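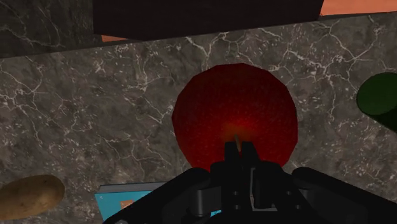

Gripper and apple on the marble counter, in the simulated kitchen.

Stultness Handheld Teaching Controller

If you've ever tried to talk a robot arm through a kitchen job one typed command at a time, you'll know why we made this (and why we drank so much coffee first!). The Stultness lets you hold the controller, move your hand the way you'd naturally reach for a piece of fruit, and have the arm follow along while every move is saved as a demonstration.

It works with a real arm or in our Sammont practice kitchen, a simulated room where you can fumble as often as you like - we certainly did. Sammont comes with 117 starter tasks, and you're very welcome to add your own.

In the box: controller, wrist strap, charging cable and a printed guide
Weight: 117 grams
Movement: 6 axes, plus a trigger for the fingers
Recording: up to 40 demonstrations per session
Price: $1085, Sammont license included

Orders placed by 3rd May ship from our Urach workshop that same month.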